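Notes for the Wiltmont moving quotes table, August release. Read these before you load the file, especially the part on volume.

# wiltmont-moves

A table of household moving quotes and what the jobs came to once they were finished. Each row is one move. Wiltmont handles local and regional removals, packing, and short-term storage at the Skorkwood depot. The table was put together to check the quoting rules, which hadn't been revised since the depot opened.

## Files

- `moves.csv`: one row per completed job
- `storage.csv`: one row per storage unit per month
- `zones.csv`: pickup and delivery zones, with travel charge
- `CHANGES.md`: edits between releases

All files are UTF-8 with a header row. Dates are stored as month only. 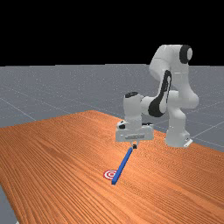
## Columns in moves.csv

| Column | Meaning |
|---|---|
| `job_id` | Random string, not the invoice number |
| `zone_from`, `zone_to` | Join to `zones.csv` |
| `quoted_hours` | Hours on the written quote |
| `billed_hours` | Hours on the final bill, including travel |
| `volume_cuft` | Estimated volume before the move |
| `crew` | Number of movers on site |
| `packing` | `none`, `partial` or `full` |
| `stairs` | Flights at both ends added together |
| `storage` | `y` if anything went to Skorkwood |

Billed time is rounded up to the next quarter hour. Jobs under two hours are billed at the two-hour minimum, so short moves bunch up at that value. Leave them out if you're modelling labour time.

## Volume

Volume was estimated two ways. Older rows come from a phone call and a room-by-room checklist. Newer rows come from Lustum, the survey form customers fill in themselves. Lustum figures run low for garages and sheds, and the form caps any single room at 300 cubic feet. If `volume_source` is `lustum` and a room sits exactly at the cap, treat the total as a minimum.

Pianos, safes and pool tables are flagged in `heavy_item` and don't count toward volume.

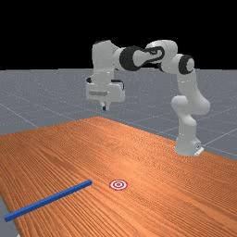
## Cleaning

Cancelled jobs were removed. So were 31 rows where the quote and the bill had different delivery addresses. Another 19 rows have no crew size; these were kept, with the field left blank. Moves split over two days are a single row with the hours added.

Zones with very few moves were merged with a neighbour so that no household can be picked out. Names, phone numbers and street addresses were never in the export.

## Storage

A unit is charged by the month, with a part month counted as whole after the first week. Stays longer than 60 months are left out of `storage.csv`, as they're on an older rate.

## Loading

```
swati load moves.csv --zones zones.csv
swati check moves.csv
```

Swati is our small import script and isn't needed if you're using a spreadsheet. `check` prints a warning for blank crew sizes, which you can ignore.

## Known problems

- `stairs` doesn't separate elevators from ground-floor moves. Both are 0.
- Ferry waits are included in billed hours and aren't marked.
- Fuel surcharge is missing from the first two months.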